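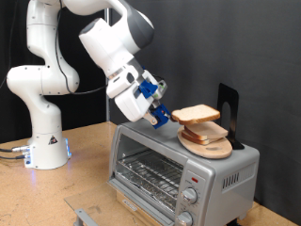
A reader of the last bread page wrote to say that sliced white doesn't deserve a gallery, that it is the same everywhere, and that a toaster oven only dries it out.

We heard that more than once over the winter, in different words. It is partly fair. A toaster oven does dry bread if it is left to preheat for too long or the slices go on the wrong shelf. The bread is not the same everywhere, though, and a fair number of people in Fumside eat it every day, so it gets a page like everything else on the counter.

Stornow Kitchen Pages: Toast Corner
Posted 01/01/2021
2410 views
43 shares
6 comments

Introduction

The Toast Corner gallery is part of the Stornow series on small kitchens. The series goes one corner at a time: the sink, the shelf over the sink, the drawer that won't close, and now toast. The bread is the plain white sandwich loaf from Widmer, bought sliced. Captions are short. The longer notes underneath are for anyone who wants to set up something similar, or who already has and is tired of burnt crusts.

Caption

Sliced white, brown at the crust, with a round board on top of the silver toaster oven. Two slices on the board, one above it.

Notes on the bread

The Widmer loaf has a thin tan crust and a close, pale crumb. It is a soft bread and it tears if you butter it cold. Toasted on one side only, it holds together well enough for sardines or egg. Toasted on both sides it will take beans.

Day-old is better than fresh for this. Fresh slices steam themselves in the oven and come out leathery in the middle with a hard edge. If the loaf is fresh, take out what you need and leave it uncovered while the kettle boils. Slices can overlap while they wait, but they should not be squashed.

Frozen slices go straight in. Knock them apart on the edge of the counter first. Slices that have frozen together crooked will toast crooked, with one pale stripe where the other slice was, and no setting on the dial will fix it.

The end pieces go in a bag in the freezer for crumbs. When the bag is full they are dried on the rack at the lowest setting and broken up with a rolling pin.

Notes on the board

A round wooden board is a good size for the top of a small oven. It takes two slices side by side if they are pushed together, or a short stack, and it leaves room on the table for plates.

It does have to come off before the oven goes on. The top of a toaster oven gets hot enough to scorch wood, and a board left there through a long bake will warp and may start to smell. Ours lives on top between meals and moves to the table for cooking. The same goes for tea towels, bread bags and the mail.

Wash the board on both sides even if only one side was used. A board washed on one side cups, and then it rocks under the knife. Stand it on edge to dry. Oil it when it looks grey. Any food-safe mineral oil from the hardware store will do, and the one we use came from Skoditz, where it is kept with the paint thinner for some reason.

Notes on standing things upright

A black metal bookend is behind the board. Bookends are useful all over a kitchen and cost very little second-hand. They hold trays, lids, chopping boards and the thin sort of cookbook. In a cupboard, two of them will keep baking sheets from sliding over every time one is pulled out.

The plain bent-metal kind works best. Decorative ones are too wide at the base. If the base slides, a bit of shelf liner under it will hold it -- but keep shelf liner off the oven, where it will melt.

Notes on the foil

The tray under the rack is lined with aluminum foil. Crumbs fall through the wires and so does cheese, and foil makes the tray quicker to clean. Ours gets crumpled and stays crumpled.

Check the booklet for your own oven before lining anything. Some makers don't want foil in the crumb tray at all. Whatever the booklet says, foil must never touch the heating elements, and it shouldn't be pressed up the sides where the air is meant to move. Change it when there is grease on it. Old grease smokes long before it looks like a problem.

Notes on the rack

Middle position for toast. Top position for melting cheese, with the door watched the entire time. Bottom for reheating pie.

If your toast is dark at the back and light at the front, turn the slices around halfway. Most small ovens are hotter at the back. Putting bread in a single row across the middle helps too, though it means toasting in two rounds for a family.

Use tongs. Wooden ones if you have them. A fork pokes holes in soft bread, and sooner or later a fork gets pushed at an element.

Notes on the door

Glass doors go brown from the inside. The cure is baking soda mixed with a little water, spread on the cold glass, left for an hour and wiped off with a damp cloth. Do it again if needed. Steel wool scratches, and the scratches hold more grease than the plain glass did.

The hinge is where crumbs collect. A dry toothbrush gets them out. Unplug the oven first and let it cool right down.

Leave space in front of the oven for the door to open fully with something on the table beside it. A lot of people measure the oven shut and find they have nowhere to put the butter.

Notes on the knobs

The oven has silver knobs and a small red indicator light. The numbers on any small oven are a starting point. A cheap oven thermometer hung from the rack will tell you what they mean in your kitchen, and after that you can write the real figures on a piece of masking tape and stick it inside a cupboard door.

Timer knobs with a spring are often inaccurate at the short end. Turn the knob well past the time you want and then back. Toast takes so little time that it's easier to stand there.

Vents

Keep the vent side clear. A hand's width from the wall is what we go by, more if the booklet asks for it. Bread bags have a way of drifting over to the warm side of the oven, and a plastic bag against a vent is a nasty thing to clean.

What gets made here

Plain toast, mostly. Cheese on toast with a bit of mustard under the cheese. Cinnamon toast, with the butter, sugar and cinnamon mixed together beforehand so the sugar doesn't slide off. Garlic bread made from sandwich slices, which sounds poor and is fine with soup.

For cheese on toast, toast one side first, turn the slice over, and put the cheese on the untoasted side. Take it all the way to the crust or the crust will burn. Let it sit a minute on the board before cutting.

693 people have saved this page
43 shares

Comments (6)

Reader in Fumside
The Widmer loaf changed a while back and is softer than it used to be. I ask for the thick slice now. It stands up to the rack better.

Regular visitor
Please say again about taking the board off. My sister's has a black ring on it that will never come out. She still uses it, ring side down.

Unsigned
I dry my crumbs the same way but leave the door open a crack at the end. They keep longer. I do mine in January when the Christmas ends have piled up.

Reader, upstairs flat
Can you do the same page for a pop-up toaster? There's no room for an oven on our counter. Also, baking soda left a white film on my door.

Stornow Kitchen Pages
The film comes off with a cloth dipped in vinegar and water. A pop-up toaster page is on the list, after the page on kettles.

Unsigned
Bookends! I have been propping my trays with a bag of rice. Going to look at the thrift store on the way home.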